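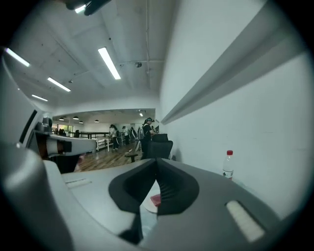

The Room at Prendell – Gallery

Last updated: April 2018

So we finally have the upstairs room! Regular readers will know I've been going on about this place since last June, when Harish Pai first walked me up the back stairs and asked if I could see myself working in it. I could, right away, and I signed for it before I'd even checked where the outlets were (too few, and all on the wrong side). It's 1,749 square feet, which felt gigantic after the old Vuvitz unit, and then we started moving in and it shrank pretty fast.

I love the ceiling. We left it open, so you get the beams and the conduit and the panels all on show, and the ceiling itself is white. Harish wanted to box it in and I talked him out of it – best argument I've won in years.

The fluorescent tubes came with the building. They're bright, and yes, I complained about them for a whole week, but it's so much easier to find a dropped screw up here than it ever was at Vuvitz. We may swap a couple of them for something warmer over by the desks. Or we may just keep talking about it.

Plain white wall, long gray ledge running along it. I keep getting asked when the art is going up and I really don't know, I've gotten used to it bare. I did price some big prints from Unnithan and then spent the money on chairs.

Clear water bottle, red cap, white label, standing near the bottom of the wall. I'm forever buying water and leaving it places, so if you visit and you're thirsty, ask me and I'll point you at a fresh one!

Still to come: a proper coat rack, a rug if I can find one big enough, and the Iltton shelving, which is 6 weeks out according to the last email. I'll add to this page when it gets here. If you have a rug you're sick of, drop me a line.

Recent galleries
Packing up Vuvitz
The back stairs, before and after paint
Iltton shelving: picking a color
Harish's desk, a tour
Lunch on the loading dock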